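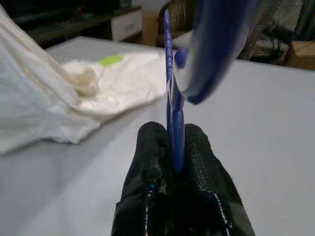

Ticket 1505: Finger covers and the two-arm rule at the clothes rail

Status: Open, waiting on wording
Site: Hindgate
Software: Kurkasix, release 22
Raised against: house rules for shared-space arms, sections 2 and 6

What was reported

The arms stop with a "grip not confirmed" message when the fingers close on something thin. Thick folded cloth is fine. Slim plastic is where it goes wrong, like the narrow blue strip between the covered fingertips. The operator clears the message, the arm carries on, and then it stops again a few picks later.

The log for July has 121 of these stops, all cleared by hand. Section 2 says an operator may clear a stop only after looking at the fingers, and I can't see how anyone did that properly that many times. So there are two things to sort out, the stop itself and the habit that has grown up on top of it.

Steps tried

1. Ran the close-on-nothing check with the covers on. It passed, but the closed reading was well away from the one stored in Kurkasix. The stored one was taken with bare fingers.

2. Took a new closed reading with covers on and saved it under its own name. Please don't overwrite the bare one, we need both!

3. Checked the covers by hand, tip first and then along the white stitching. If a seam has crept round towards the gripping face, take the cover off and refit it. Section 6 only says "covers shall be fitted correctly", and I would love to see it say where the seam goes.

4. Repeated the thin plastic picks with the new reading. No stops in the first set. One in the second, with a cover that had slid down slightly. Refitted, ran again, clean.

I'm really pleased with step 4. It's a small change and anyone on shift can do it.

Still open: what happens when both arms are working at the rail. Section 6 treats each arm as if it were alone, so a stop on the left leaves the right free to keep pulling at whatever it has hold of.

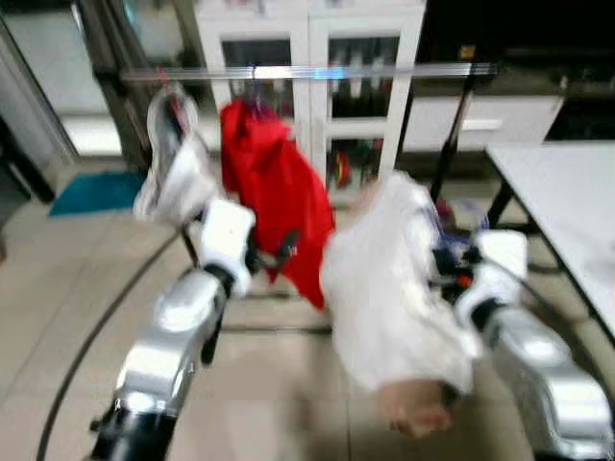 Posted by Pieter Van der Merwe, 18 Aug 2026, 2 replies

With a white garment in the right gripper and the left one reaching in at the red, you can see why I'm fussy about this. Everything is close together around one bar. My suggested wording for section 6:

"Where two arms work at one rail, a grip stop on either arm holds both. Neither arm opens its fingers until the operator has looked at both grippers."

The second sentence matters just as much as the first. Letting go on a stop sounds kind, but it drops the garment.

Reply from Du Plessis support

Agreed on storing two readings. We can add a prompt in Kurkasix asking "covers on or off?" at start-up. Holding both arms is already a setting, under Linked Stops, and it is off by default. Please try it at low speed first and send us the log.

Reply from Pieter

Brilliant, I had no idea that setting was there. Switching it on for the next run at Hindgate. Could the Umix covers sheet get a line about the seam as well? Leaving this open until the new wording is in.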